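로봇 설비 예산, 본체 가격표에서 출발해서는 안 된다

매년 8월이면 각 부서의 차년도 설비 투자 요구서가 취합된다. 최근 수년간 그 목록에서 가장 빠르게 늘어난 항목은 협동로봇과 그리퍼, 손목 카메라를 포함한 소형 자동화 설비이다. 그러나 요구서의 작성 방식은 과거 컨베이어나 포장기를 구매하던 때와 크게 다르지 않다. 본체 견적이 첫 줄에 놓이고, 나머지는 '부대비용'이라는 한 줄로 처리된다. 필자는 이 관행이 자동화 사업의 부진을 초래하는 주된 원인이라고 본다.

## 본체 외 비용의 과소 계상

식품 포장 및 소분 업체인 오도센(Odosen)의 사례를 들 수 있다. 이 회사는 지난 회계연도에 탁상형 로봇 작업대 도입 예산으로 340백만 원을 편성하였다. 당초 계획서에서 본체와 제어기가 차지한 비중은 70%였다. 그러나 집행 결과를 정산해 보니 본체의 비중은 40%로 낮아졌고, 차액은 손끝 부품의 교체, 카메라 보정, 작업자 교육, 그리고 품목별 파지 시험에 투입되었다. 총액을 맞추기 위하여 도입 대수를 줄여야 했음은 물론이다.

이를 담당자의 실책으로만 볼 수는 없다. 취급 대상이 단일 규격의 상자라면 종전의 산정 방식도 유효하다. 문제는 오늘날 로봇에 요구되는 작업이 그렇지 않다는 데 있다. 속이 드러난 크림 퍼프와 라벨이 붙은 작은 용기, 플라스틱 컵을 한 작업대에서 다루어야 한다면, 품목마다 허용되는 파지력과 접근 각도가 달라진다.
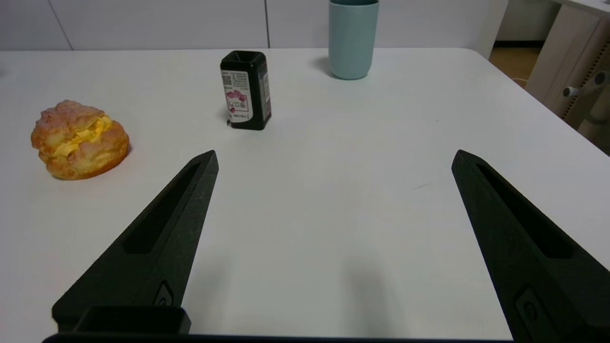
따라서 예산서의 기본 단위는 장비가 아니라 작업이 되어야 한다. 어떤 물건을 어느 정도의 파손율로 다룰 것인지를 먼저 정하고, 그 조건을 충족하는 데 필요한 시험 기간과 소모품을 산출한 다음, 마지막으로 본체의 사양을 결정하는 것이 순서이다. 부드러운 식품의 경우 시험에 쓰이는 시료 비용도 별도 항목으로 명시하여야 한다.

## 견적 비교의 기준

설비 도입 자문을 맡아 온 발디스 페트라우스카스(Valdis Petrauskas)는 공급사 견적을 18개월 단위의 총비용으로 환산하여 비교할 것을 권고한다. 필자도 이에 동의한다. 게텍(Geteck)은 초기 가격이 낮은 대신 손끝 부품을 별매로 공급하고, 칼닌슈(Kalniņš)는 현장 조정을 계약에 포함하는 대신 본체 가격이 높다. 첫 줄의 금액만으로는 양자의 우열을 판단할 수 없다.

계약서에는 시험 품목을 구체적으로 기재할 필요가 있다. '다양한 형상의 물체'라는 표현은 검수 단계에서 분쟁의 소지가 된다. 품목명, 크기의 범위, 표면의 성질, 허용 가능한 눌림 정도를 별첨으로 정하고, 미달 시 재조정 비용의 부담 주체를 밝혀 두어야 한다.

일괄 발주를 선호하는 입장에서는 수량 할인을 근거로 든다. 타당한 면이 있으나, 작업 조건이 확정되지 않은 상태의 할인은 용도가 불분명한 재고로 이어지기 쉽다. 한 대를 먼저 설치하여 실제 품목으로 검증하고 그 기록을 후속 물량의 산정 근거로 삼는 편이 재정 운용상 안전하다. 에테로(Etero) 작업대의 추가 도입을 검토 중인 부서 역시 수량을 확정하기에 앞서 품목별 시험 계획과 그 소요액을 요구서에 첨부하여야 할 것이다.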